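Flumusus Handheld Set, version 3

Read me first

Flumusus is a set of 549 recordings of people doing small tabletop tasks with hand-held grippers. We collected it for training two-arm manipulation policies. Each recording has one view from the head and one view from each gripper, together with the pose and the opening width of both grippers.

The present file replaces the notes that were delivered with version 2. If you still have the old notes, please delete them, as the field names have changed.

How the data was collected

The operator stands or sits at the table and holds one gripper in each hand. No robot arm takes part in the collection. The poses are later mapped to the arms of the Vuvar cell, where our policies run. For this reason the operators were asked to move at moderate speed and not to reach far outside the table area.

Before every recording the operator closes both grippers fully and opens them again. This gives the zero value for the width. The closing and opening is kept in the file, so please cut it if you do not want your model to learn it. The field "task_start" tells you from which step the real task begins.

The objects are put on the table by hand, in a different position and at a different angle each time. We did not use marks on the table. Operators received only a short written instruction, for example "turn the box" or "bring the box to the left side", and they could choose themselves which hand begins. 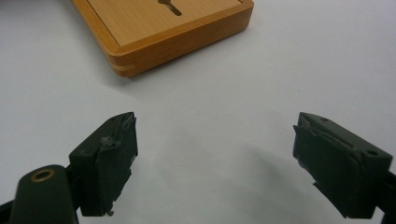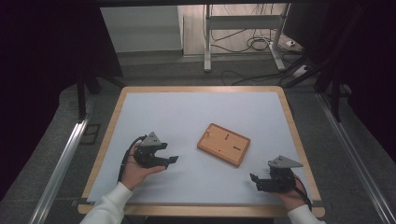 Wooden object group, gripper view and head view.

The wooden group contains 324 of the recordings and is the largest. The remaining recordings belong to the cloth group and the cup group. We know that this is not balanced. If you train on all groups together, we recommend to sample by group and not by file.

Contents of one recording

head.mp4: video from the head camera
left.mp4, right.mp4: video from the gripper cameras
pose.csv: position and rotation of both grippers, in the table coordinate system
width.csv: jaw opening in millimeters, left and right
info.json: task text, object group, operator code, task_start, result

All streams share one clock. The csv files have a higher rate than the videos, so you must resample one of them. The script align.py in the tools folder does it by nearest time, and this was enough for our training.

The result field

Possible values are "done", "partly" and "failed". The operator chose the value directly after the recording, and a second person checked it from the video. When the two did not agree, we kept the value of the second person. Failed recordings are included on purpose. They are useful for training a success detector, but please remove them for simple imitation.

Known problems

The finger pads were not replaced on a fixed schedule. Friction between the pad and the object is therefore not the same over the whole set, and we have no measurement of it.

In some 2775 steps the pose of one gripper is missing, mostly when the hands came very close to each other. These steps have the value NaN. We did not fill them, because a straight line between two points was wrong in many of the cases we looked at.

The jaw width of the right gripper has a small offset in the recordings made in December. The corrected value is in the column "width_r_fix". For all other recordings the two columns are the same.

Lighting was not controlled. Shadows of the fingers on the table are often visible in the gripper views, and a model trained with little augmentation may depend on them.

Splits

The file splits.json gives train, validation and test lists. Division is by operator, so no operator from the test list appears in training. For comparison with the Boyer baseline please use the list "test_a" only. The list "test_b" was made later and has objects which the baseline never saw.

Privacy

Sound was not recorded. Operators agreed in writing that their hands and sleeves may be visible. Recordings where a face entered the view were taken out before release.

Use

Prultham partners may use the set for research and may publish results from it. Please do not pass on the raw videos. If you find a damaged file, write the recording number and the stream name into the issue list, and we will correct it in the next version.

Last change of this file: 2021-02-02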